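Datasets / Manipulation / Simulation

# Mirlow Tabletop – gripper comparison set

Mirlow Tabletop is a set of simulated pick-and-place episodes for comparing two grippers on the same arm. It was put together at Clelier in August and is kept up by the same group. Version 2 replaces the earlier release, which had wrong joint limits for the second gripper.

## What is in it

- 1,000 episodes, split evenly between the grippers
- 62 room layouts, each used with both grippers
- 14 object types, from thin flat items to boxes
- joint states, gripper width, contact flags and one fixed colour view per episode

The grippers are the Borbély parallel jaw and the Fukalow three-finger hand. Both are driven by the same controller with the same speed limits. Only the closing force differs, and it is stored in the header of every episode.

Layouts are bedrooms, kitchens and small offices. Table height and object poses change between layouts. A bedroom layout can put a box, a mug, a phone and a book on one long table, so a single episode may call for quite different grasps.
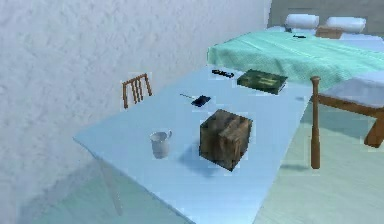

Can I use the set to compare cameras as well?

Only in a limited way. There is one view per episode and the lens settings never change, so you would have to re-render from the layout files.

## Known problems

Thin objects are hard for the three-finger hand. It often closes above a pen and reports a grasp anyway – check the contact flags before you trust the success label. Mug handles use a simplified collision shape, and the parallel jaw sometimes passes through them slightly. We have left these episodes in and marked them `handle_clip`.

Friction is the same for every surface. Results on slippery objects should not be taken as a guide to real hardware.

## Splits

Train and test are split by layout, so no room appears in both. Please keep it that way when reporting numbers – mixing rooms makes both grippers look better than they are.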